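Got the carb off the old scooter this morning and soaked it overnight in cleaner from Nikolaidis. The pilot jet was blocked solid, so I ordered a new one plus a float bowl gasket, 24 dollars with shipping. 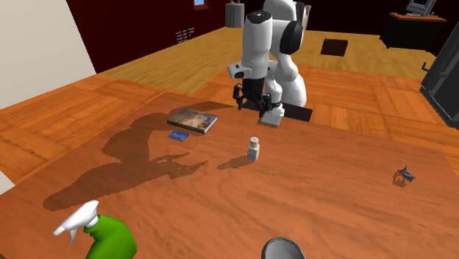
The clutch can wait until August. The bell is scored but still round, and 9 months of short trips won't kill it – I've run worse. Next job is the rear brake cable, which has frayed at the lever end. After that it needs a battery and a new plug, and then I'll ride it out to Istcombe and back, 30 miles.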